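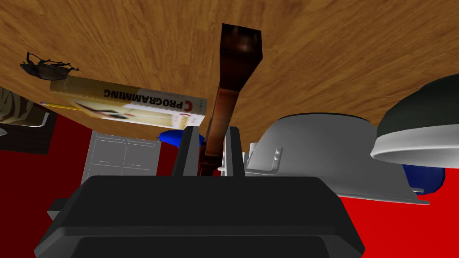 Comparing two parallel grippers in simulation with a wrist camera

This page covers how to run a side-by-side test of two parallel-jaw grippers before you commit to buying either one. We used it to choose between the Zatton and the Vestero, both two-finger units, mounted on the same simulated arm. The task is a simple one: bring the open fingers either side of an upright wooden post, close, hold, release. You can swap in your own target, but keep it the same for both grippers.

What you need

A simulator that can load your arm and both gripper models
A virtual camera fixed to the wrist link, looking out past the fingers
A target with flat, parallel sides
A spreadsheet or a plain text log

Step 1. Set up the scene

Load the arm and place the target within comfortable reach. Leave some clutter in. Our scene has a red floor, bowls, a white cabinet and a paperback on programming, and the colours make it easy to tell the post from everything behind it. A dark post against dark fingers is a harder case, so check that the lighting leaves a highlight on at least one edge.

Save the scene file and don't touch it again until both grippers are done. Hashini Siddiqui moved a bowl halfway through our first comparison and we had to throw out 14 runs.

Step 2. Fix the camera to the wrist

Parent the camera to the wrist link, behind the gripper housing. Both fingers should be in view when fully open. If the housing fills more than the bottom third, move the camera back or tilt it up.

Don't worry about which way is up. With the wrist rolled over, the tabletop can end up along the top of the view and book titles read upside down. What matters is that the fingers sit in the same place every time. Write down the camera offset and use the same numbers for the second gripper.

Step 3. Match the controller settings

Set the same approach speed, closing speed and force limit for both. The Zatton model ships with a higher default force than the Vestero, and if you leave it alone you'll be comparing defaults. Nuwan Mollah wrote a short config file that overrides both. Paste yours into the log so someone else can repeat the test.

Step 4. Run the approach

Start from the same home pose each time. Stop the arm once the post is in the gap between the open fingers, and save a view from the wrist camera before closing. Look for three things:

Clearance on each side of the post
Whether the fingers are parallel to its faces
How much of the contact area the housing hides

Then close, hold for 3 seconds and release. Log a slip if the fingers slide along the post at any time during the hold.

Step 5. Repeat with offsets

A centred approach tells you very little. Shift the start pose sideways in small increments and run the set again. We did 43 runs per gripper, 33 of them off-centre. The Vestero coped better with sideways error. The Zatton gave a clearer view of the post.

Step 6. Compare

Put the saved views in two columns, matched by start pose, and go through them beside the slip log. Shanthi Bhuiyan does this with the gripper names hidden, and it's worth the extra few minutes.

If results are close, rerun the off-centre set with a lower force limit before deciding.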